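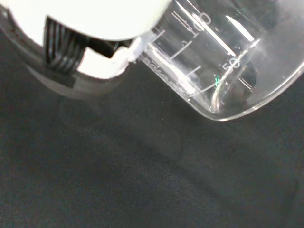

A glass beaker over dark woven cloth.

Lab Glass in the Kitchen: Who Is This For?

By Vira Sydorenko
7 min read

My brother-in-law serves water in beakers. He has for a year now, and every time I visit I pick one up and try to drink from it like a normal person, and every time a thin stream runs down my chin. The lip is made for pouring. It was never meant to meet a mouth.

He isn't alone. Walk into the housewares store nearest you and there's a fair chance you'll find a shelf of what the trade calls "lab style": flasks sold as wine decanters, test tubes sold as spice jars, beakers sold as tumblers, mixing jugs and, in one shop I visited in January, a toothbrush holder. A set of 4 from Gradano, a home goods label that does this better than most, costs more than my whole cupboard of drinking glasses. The card in the box talks about precision. It talks about heat and purity and "honest materials." It does not say what I'm supposed to do about the spout.

I wanted to know whether any of the promises held up, so I spent a few weeks cooking, measuring and drinking with the stuff, and asking people who sell it and use it why they do.

Start with the heat, the claim I hear most. Real laboratory glass is usually borosilicate, which swells and shrinks less with temperature than the ordinary soda-lime glass in a cheap tumbler. That part is true and useful. You can pour boiling water into it with much less worry. But "lab style" on a box is a description of a shape. Two of the sets I bought said nothing at all about what the glass was, and when I wrote to ask, one seller told me it was "high quality glass" and the other didn't write back. I did not pour boiling water into those.

Even the proper kind has limits. It can crack if you go from the freezer to the burner, and a scratch makes it weaker. Karim Tawfik ran the supply room at a college chemistry department for years before he opened a small kitchen store in Pretthorpe, and he winces when customers tell him it's unbreakable. "I used to sweep it up every week," he told me. He sells beakers anyway. They go well at the holidays, mostly to people buying for somebody else.

Then there's precision. A beaker with lines on the side looks like a serious instrument, and I think that look is most of what's being sold. Chemists don't measure with beakers if the number matters. The printed lines are a rough guide, often good to within five percent or so, and there are other pieces of glass for careful work. I filled one of mine to the 400 mark, put it on the kitchen scale, and got a figure that was fine for soup and no better than my scuffed plastic jug. The jug has a handle.

Handles matter more than I'd thought. I made custard in a beaker, because the box suggested it, and then stood there with a container of very hot milk and no way to pick it up except a folded dish towel. I made coffee in a flask and spent longer cleaning the neck than drinking the coffee. The brush I needed was sold separately.

I did find people with better arguments than the boxes have. A baker at Jarnum, the bread place by the train station, keeps her starter in a tall straight-sided beaker because she can see exactly how far it has climbed, and the wide mouth lets her get a spatula in. She paid very little for it from a school supply catalog. A friend makes salad dressing in a small one and says the spout doesn't drip. I tried it and she's right. It pours beautifully. Of course it does, that's its job.

So I'm not against the glass. What bothers me is the markup and the mood. A plain 100 milliliter beaker from a supplier is a cheap, dull, well-made thing. Put it in a gray box with a paragraph about science and the price can go up 3 times over, and you may well get worse glass. Jiang, the mail-order outfit that started out selling to schools, now runs two catalogs. I laid them side by side on my table, and I could not find a difference between the beaker in one and the "artisan tumbler" in the other, apart from the word.

One caution that sellers ought to print larger: never buy used lab glass to eat or drink from. It turns up at yard sales and online, often with a nice story, and you can't know what was in it. Tawfik won't take it even as a gift.

If you like how a beaker looks, buy a new one from a school supplier, check that the listing says borosilicate, and use it for vinaigrette. Keep your old glasses for water. My brother-in-law disagrees with all of this and has ordered the matching carafe.

Recent in Home
Do You Need a Second Cutting Board?
The Trouble With Cast Iron Advice
We Read the Labels on "Natural" Dish Soap
Why Your Storage Jars Never Match Their Lids

Contact the editors | Copyright, all rights reserved | Back to top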